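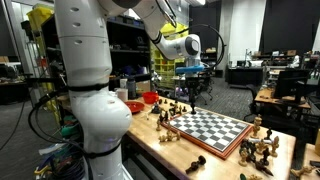 Speaker notes, 20 minute slot, version after the rehearsal. Slide numbers are in brackets. Text in italics is for me, I don't read it aloud.

**[1] Opening**

Good afternoon. I will talk about setting up a chessboard with a robot, and about how we choose which demonstrations to train on. We do not play chess in this work. The robot only has to take pieces from the table and put them on the right squares.

*Say the title slowly. Say "Rønning" once, clearly, it is the name of our method and people will not catch it the first time.*

**[2] Why chess pieces**

We wanted a task where the objects are small and look like each other. A bishop and a pawn lying on their sides can be hard to tell apart, even for a person. The pieces also start beside the board in a mixed group, some standing and some fallen, dark and light together. A fallen piece needs a different grasp, and often it must be turned before it can stand on its square.

The king is tall, so it is easy to find. It is also easy to knock over with the finger tips when you reach for its neighbour.

*Pause here. In the rehearsal I went too fast and the next slide made no sense.*

**[3] The data**

We collected 3,528 demonstrations by teleoperation. One demonstration is one piece: reach, grasp, carry, place, let go. The operators were 7 people from our lab and from Havell, and each of them has a personal style. One always comes straight down from above. Another likes to push a piece a little first, to get it away from the others.

You would think that more styles is better. For our policy this was not so clear. When two styles disagree at the same moment, the policy does something in the middle, and the middle is often a closed gripper in the air beside the piece.

**[4] The method**

Rønning gives every demonstration a score. The score asks one question: if I know the other demonstrations that start in a similar way, how surprising is this one? We compute it on short pieces of the motion and keep the worst value. Then we remove the most surprising ones, but only inside groups with many members. A rare start position keeps all its data, also the strange ones.

This last rule is important – without it we lose nearly all the fallen knights.

*Point at the small diagram, left side. Laser pointer does not work on this screen, use the mouse.*

**[5] How we tested**

We ran 200 trials for each policy, with the same list of start layouts. Layouts were drawn with Cisen, our layout tool, and a person put the pieces by hand following the print-out. A trial counts as good if the piece stands inside its square after the gripper has gone up. If it stands on the line, it is a failure.

**[6] Results**

*Bring up the bar chart. Give people time to read the axis.*

The policy trained on the filtered set did better than the one trained on everything, mostly on fallen pieces. For standing pieces the two were close, and I would not claim a difference there. Filtering at random, to the same size, made the policy worse. So the gain does not come from having less data.

**[7] What does not work**

Crowded groups are still a problem. When pieces touch, the fingers push the neighbour and the policy does not look again at where it went. We also see mistakes with dark pieces on black squares, during the last part of placing. I believe it is the camera exposure, but we have not tested this properly, so please take it as a guess.

The scores also depend on the image encoder. We tried the method with Grerix features too, and the ranking changed more than I would like.

**[8] Next**

We will try the same score on tasks with two arms, and on data from a second lab. The code for scoring is ready to share, the demonstrations will follow in November.

*If somebody asks about full games: the policy has no idea of the rules, it receives a target square. If they ask about grasp force: we did not measure it. Backup slide 11 has the table per operator.*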